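Before you pay for a laundry-folding robot, sort out the room it will stand in. Most of the trouble people have with these kits comes from the table, the basket and the clothes, and all of that can be fixed for very little money. These tips come from running the Sako two-arm kit at home since March. Most of them should carry over to any kit with two arms and a pair of grippers.

## What you get for the money

The Sako kit sells for $3,599. That covers both arms, both grippers, the clamps, the control box and the setup software. It doesn't include a table. You can also rent it through Tarar for $577 a month, with a three-month minimum. If you aren't sure it will earn its space, rent first. Tarar takes part of the rent off the price if you decide to keep it, but ask for the amount in writing.

The service plan is extra. I skipped it and have needed one replacement gripper pad so far, which I bought separately.

## The table

- Pick a light, plain top. Dark jeans and towels show up well against it. White undershirts don't, and for those I lay down a gray bath sheet first.
- Check it for wobble. Put your hand on one corner and push. If the table moves, the arms will move it too.
- Wipe it down before each session. Lint collects under the clothes and drags with them.
- Keep the front half free for folding. Small things can live along the back against the wall if you have nowhere else for them, but they need to stay out of reach of a pant leg being flipped.
- Skip the tablecloth. It bunches.

## Lighting

A ceiling light directly overhead is fine. A floor lamp off to one side throws long shadows, and on my setup the software sometimes took the edge of a shadow for the edge of a shirt. Close the blinds if low sun comes across the table.

## Before you load anything

Shake each piece out once. You don't have to smooth it, just get the knots out. Turn sleeves and legs right side out, since the kit has no routine for that. Close zippers. Button the top button on collared shirts and leave the rest.

Empty the pockets. A coin in a jeans pocket slides down as the legs are folded and makes the stack lean.

Sort by type and run all of one kind together. Towels, then T-shirts, then pants. Changing the program between every piece costs more time than you save.

## Pants and jeans

Towels are easy and any kit will do them. Jeans are a better test, and if you get a demonstration you should ask for jeans.

The waistband is the part to grip. It is the stiffest edge on the garment, and with one gripper on each side of it the rest will follow. Set the pants down with the waistband toward the arms and the legs toward the wall. If the grippers pinch only the outer layer, raise the grip depth by one step and try again. Going up more than that puts too much cloth in the jaws, and the release gets slow.

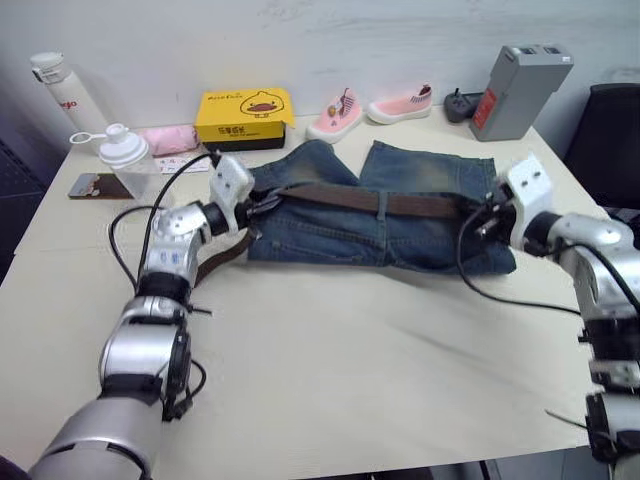

Belts are worth taking out if you have the patience. The manual says to remove them every time. I find a soft belt can stay in, provided the buckle isn't where a gripper needs to close. A heavy buckle should always come out, as it can scratch the pads and the table both. Fold the waist in half only after the grippers have pulled it straight, or the front pockets end up in a lump.

Stretch denim needs the slow setting. So does anything with an elastic waist, which springs back when it's let go.

## Care of the arms and grippers

1. Switch off at the control box before you touch the grippers.
2. Wipe the gripping faces with a barely damp cloth, then a dry one. No fabric softener sheets, as they leave a film.
3. Check that the cables still have slack with the arms fully extended.
4. Tighten the table clamps by hand once a month. Mine loosen a little.

If a pad starts to shine, it is near the end of its life. Fondis makes pads that fit and cost less than the originals. They grip denim well but pull on thin knits, so I keep the Sako pads for T-shirts.

## How it compares

Bushra Mengal, who lives down the hall and does laundry for a family, has the Rokovberg single-arm folder. It takes up less room and is quieter. It handles towels and pillowcases well, but for pants she has to hold one side herself. For a small apartment with mostly towels and linens, I'd take hers. For a household with a lot of jeans and work pants, two arms are worth the floor space.

Neither one is faster than a person. You save your own time by doing something else in the same room. Don't leave it running while you go out, and keep children and pets away from the table while the arms are powered.

## Socks

Do them by hand.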